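Gebru Bench Guide, Section 4: Comparing Two Grippers on a Two-Arm Table
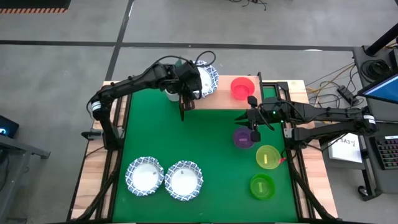 Fig. 4.1 Two-arm table with mat, bowls and plates laid out, both grippers pointing down.

By now both arms should be bolted down and talking to the controller, so you've reached the fun part! This section takes you through a side-by-side trial, with the Kurari fingers on one arm and the Oselholm fingers on the other. Set aside a morning for it. You'll want to repeat things, and you should.

4.1 Before you start

1. Clear the reach of both arms and find the stop button with your hand, without looking.
2. Smooth the mat out to the rails. A ripple under a bowl will spoil a low grasp.
3. Check the cable over each arm. It needs enough slack for a full wrist turn.
4. Set finger speed to 2 on both controllers.

CAUTION: Keep your hands off the mat whenever either arm is live. Pause both arms before you move a bowl, even by a little.

4.2 Laying out the table

5. Put light, see-through bowls within easy reach of one arm, with a small coloured piece in each. Choose different shapes if you can (a block, something upright, a T-shape).
6. Put paper plates on the open part of the mat and drop one very small object on each. These are the hard ones, and the most interesting to watch.
7. Mark the mat at the edge of each bowl and plate with chalk.

Note: Clear bowls can confuse the depth camera. If the arm keeps stopping high, see Section 6 before you blame the fingers.

4.3 Running the trial

8. Send both arms home and zero the grippers.
9. Run the pick list on the first arm only. Do 11 attempts per object, putting everything back on its chalk mark each time.
10. Write down each attempt as held, slipped or missed. Add a word on how the fingers met the object, as you'll be glad of it later.
11. Park the first arm, swap the layout to suit the second and run the same list.
12. Swap the fingers between arms and go again. Please don't skip this one! Small differences between the arms can look very much like differences between grippers.

CAUTION: Error 174 means the fingers have closed past their limit. Open them from the controller and never by hand.

4.4 Saving your results

13. Save the log under the name of the finger set, then the arm, then the run number. The log holds 2,000 lines and then writes over the oldest, so save after every run.

Section guide by Adanech Kumsa and Huệ Hầu. Last revised October 23, 2023.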